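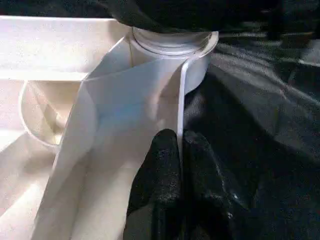 Como rever as contas de uma marca de roupa antes de uma ronda de investimento

Quem vende roupa por uma plataforma e se prepara para receber capital de fora vai ter de abrir as contas a terceiros. O pedido de documentos costuma chegar com pouco aviso, e o investidor espera números que batam certo entre si. Este guia explica como fazer a revisão dentro de casa, com uma folha de cálculo e acesso ao banco. Não substitui o contabilista certificado nem a auditoria, quando esta for obrigatória.

Usamos como caso a Fastard, loja de vestuário por encomenda que produz na oficina Haldane e vende através do portal Drorkeseck. O armazém fica em Tastelville.

O que deve ter à mão

Extratos bancários de todas as contas da empresa, incluindo as que já quase não usa.
Relatório de vendas do portal, exportado em CSV.
Faturas emitidas e recebidas, com as notas de crédito.
Contratos com oficinas, transportadoras e plataformas.
Mapa de pessoal e prestadores, com as remunerações aprovadas.
Atas em que se decidiram salários da gerência, empréstimos ou entradas de sócios.

Passo 1. Fixar o período

Escolha o último exercício fechado e os meses já decorridos do atual. Se fechar o ano em dezembro, não misture encomendas pagas nesse mês e expedidas no seguinte. Crie uma coluna para a data de pagamento e outra para a data de expedição.

Passo 2. Separar vendas brutas de receita

É o erro mais comum nas empresas que vendem por plataforma. O valor que o cliente paga pela peça não é sempre receita da marca. Se a empresa atua como intermediária, a receita é a comissão. Se compra e revende, é o preço de venda sem IVA, descontadas as devoluções.

No caso da Fastard, o relatório do Drorkeseck mostrava 736 encomendas no período. Depois de retirar anulações, trocas e envios de amostras a lojistas, ficaram 308 vendas com fatura definitiva. O primeiro número continua a ter interesse comercial e pode aparecer na apresentação, desde que venha identificado como encomendas registadas.

Escreva numa linha o critério que usou e mantenha-o em todos os quadros. Se o critério mudou a meio do ano, recalcule os meses anteriores.

Passo 3. Cruzar com o banco

Para cada mês, compare o total faturado com as entradas na conta. As diferenças normais vêm de comissões retidas, prazos de pagamento do portal e devoluções. Anote cada uma ao lado do valor. O portal pode reter os pagamentos até 5 dias úteis, e por isso as vendas feitas ao fim de uma sexta-feira aparecem muitas vezes só na semana seguinte.

O que ficar sem explicação vai para uma folha à parte, com o nome «Por esclarecer». Não arredonde nem acerte valores para a folha fechar.

Passo 4. Rever pagamentos a sócios e gerentes

Filtre as saídas por beneficiário e procure os nomes de sócios, familiares e empresas em que tenham participação. Cada pagamento deve ter um documento: recibo de vencimento, fatura, contrato de empréstimo ou nota de despesas. Um aumento de remuneração da gerência precisa de deliberação escrita com data anterior ao primeiro pagamento.

Se faltar o documento, fale com o contabilista antes de produzir seja o que for. Um contrato com data retroativa cria um problema maior do que a falta dele.

Passo 5. Confirmar os saldos com fornecedores

Peça a cada oficina um extrato de conta corrente e compare-o com o seu. A Haldane tinha duas faturas de corte que a Fastard nunca lançou — foram enviadas para um endereço de correio antigo. O valor era pequeno, mas alterava a margem da coleção.

Passo 6. Definir quem aprova o quê

Antes de entregar o processo, ponha por escrito as regras de pagamento. Para uma empresa pequena chega o seguinte:

Quem regista a fatura não autoriza a transferência.
Transferências acima do limite combinado levam 2 assinaturas.
Cartões da empresa são conferidos todos os meses, com recibos anexos.
Os acessos ao banco são revistos quando alguém sai.

Passo 7. Montar a pasta

Uma pasta por tema, numerada pela ordem deste guia, com os ficheiros em PDF e a folha de cálculo original. Inclua a folha «Por esclarecer» tal como está, com o ponto de situação de cada linha. Dê acesso só de leitura e guarde uma cópia fechada com a data da entrega.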